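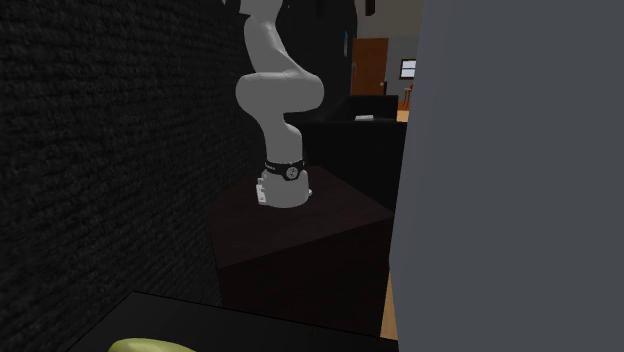
**[Home & Garden] > Kitchen > Sourdough and other slow breads**

**From:** Moushumi Thambiah
**To:** the Takirura bread list
**Date:** 8/28/19
**Subject:** Re: rye starter gone sulky, help?

Hi all,

Pranab, I read your message standing at the counter with flour up to my elbows, so you get a long answer now that I'm clean and sitting down. Quoting the important bits so people don't have to go digging:

> Pranab Bandara wrote:
>
> My rye starter used to double by lunchtime and now it just sits there with a few bubbles on top and smells like nail polish remover. I moved it to the shelf over the stove in June when we redid the kitchen. I feed it every morning, same as ever, one spoon of starter to one spoon of flour and one of water. Last two loaves came out like paving stones. I have 500 g of the dark rye left from the Weerakoon mill and I don't want to waste it. Should I throw the starter out and begin again, or is there hope?
>
> Also, does anybody on here still bake in a lidded pot? Mine has a crack in it and I'm wondering whether to replace it or go over to a stone.

There is hope! Please don't throw it out. I've had mine smell of nail polish remover, old apples and (one awful summer) a wet dog, and it's still with me and still making bread.

That sharp smell nearly always means it's hungry. You moved it over the stove, so it's warmer than it used to be, so it eats faster, and by the time you come along in the morning with your spoon it's been sitting there for hours with nothing left. One to one to one is a snack for a warm starter. It was plenty when the jar lived on your windowsill in the cold end of the year, but it isn't now.

So this is what I'd do, and I did pretty much the same thing myself two summers ago:

1. Move the jar off that shelf. A low cupboard is good, or the floor of the pantry if you don't have a cat.
2. Keep one teaspoon of the old stuff. Put the rest in pancakes or the compost.
3. Feed it five spoons of rye and five of water. Stir until there's no dry flour in the corners.
4. Do that morning and evening until it smells like yogurt again, or nice sour fruit.
5. Bake something small first. Rolls, not your big Sunday loaf.

Mine took four days to come round. Yours might be quicker, rye is very forgiving. And don't use up all the Weerakoon flour on feeding! Any cheap whole rye from the supermarket will wake it up just fine, save the good bag for the bread. I'm a bit jealous of that bag, by the way. I got mine from them last year and it made the best loaf I've ever pulled out of an oven, almost black and a little sweet, and I ate the heel with butter before it had cooled (I know, I know).

About the paving stones. It's probably the starter, but since you asked about loaves in general I'll stick my nose in. How long are you leaving the dough after it's shaped? With dark rye I used to wait for it to look puffy like a wheat dough and it never did, and then I'd wait some more, and it would sink in the oven and come out with a gummy line along the bottom. Now I dust the top with flour and watch for cracks. When the flour splits into little islands with gaps you could slide a coin into, in it goes. I don't look at the clock at all. And leave it a full day wrapped in a tea towel before you cut it. I can't do this with wheat bread, but with rye it really does change the crumb, and the knife comes out clean.

Wet hands for shaping, too. I fought with floury hands for years and ended up wearing half the loaf.

Now the pot. I still bake in one, yes, for anything round. For rye I don't bother, it goes in a tin with a sheet of foil over it for the first half. I went through a stone phase and liked it for flatbreads and pizza, but it takes forever to heat and my oven is small and elderly, so I ended up with the stone living in there full time because I was too lazy to lift it out. If your crack is only in the lid I'd carry on until it gives up. If it's in the base, stop using it please! My sister's went while she was carrying it, full, and she was very lucky with her feet.

If you do go shopping, the Uvia pots are lovely but heavy. I have the older shape with the side handles, and I can just about lift it with the bread in. Drondero makes a lighter one with a shallow base and a deep lid, so you aren't lowering dough down into a hot well, and I'd get that one if I were starting over. I tried a neighbor's and burned myself exactly zero times, a record for me.

For the newer people who've been asking, my everyday rye is post 1068 in the archive, and the long thread on keeping a starter in the fridge while you travel is 3892. Ignore the amount of salt in the first version of 1068, I typed it late at night. The corrected one is further down the same page. The caraway and molasses one that somebody wanted is 241, and it's very old and the formatting is a mess, but the recipe's good.

Pranab, write back when it starts climbing the jar, and tell us what it smells like. If it goes pink or fuzzy, that's a different story and then yes, bin it. I dry a bit of mine on baking paper every few months and keep the flakes in an envelope, so I can put some in the mail to you if it comes to that. You'd just need to soak them overnight and feed as usual.

Off to scrape the counter before the dough sets like cement.

Moushumi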